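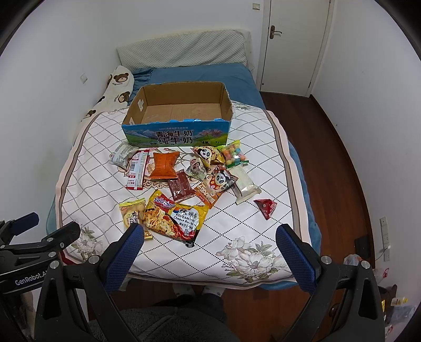
Section 4. Packing a Snack Box in a Used Carton

Almost any sturdy carton from your own kitchen will do for a snack box, and we would much sooner see you reuse one than buy one. A milk carton case is a favorite of ours, like the blue one with the mountains and pink flowers, because it is small enough to carry under one arm and still holds a good deal more than you would think. Spread everything out on a bed before you start, with the box open beside it, so that the little packets don't hide under the big ones. A quilt is a kind surface for this job - chips don't get knocked about on it, and round candies in a bag stay where you put them.

Before you begin

You will need your carton, your snacks, a roll of packing tape, a sheet or two of clean paper, and the Brelus list card that came with your kit. Set aside a quiet half hour. It can be done faster, but it is a pleasant job and there is no prize for hurrying.

Note: If the printed wall of the carton has torn along the rim, you can leave the torn bits where they are for now. They get folded in at step 7.

Packing the box

1. Sort the snacks by how well they stand up to squeezing. Instant noodles and sauce packets go in one group, candy in the next, and chips and anything puffed in the last.

2. Turn each packet over and look for the date. Put anything that runs out within 8 weeks to one side and eat it yourself, with our blessing.

3. Press on each sealed bag gently with the flat of your hand. If you feel air escaping, leave that one out.

4. Lay a sheet of paper in the bottom of the carton and set the noodles on it, flat side down. A spicy cheese noodle makes a lovely base, but do mark it as hot on the list card if the box is going to a child.

5. Slip sauce packets into a small zip bag, press the air out, and stand the bag against one side wall.

Caution: Never put a sauce packet under the noodles. The corners of a noodle block are sharper than they look, and one small leak will find its way into everything.

6. Fill the middle with candy and the smaller packets. The triangular ones are awkward by themselves, so pair them up point to base and they will sit together nicely.

7. Fold any torn edges of the rim inward and tape them down on the inside.

8. Put the chips on top, lying loosely. If a long packet won't lie flat, stand it in a corner - it will be perfectly happy there.

9. Close the flaps without pushing. If they spring back up, take one bag out and try again.

Taping and labeling

Run one strip of tape along the middle seam and one across each end. If the box is going by mail, cover any old barcodes on the outside with plain paper, and write the address on the largest side in thick marker.

Note: A box that will be handed over in person needs only the middle strip, and you may like to leave the pictures on the carton showing.

Keep the packed box out of the sun and off the floor until it leaves the house. Spare list cards can be ordered from Brelus in packs of 100.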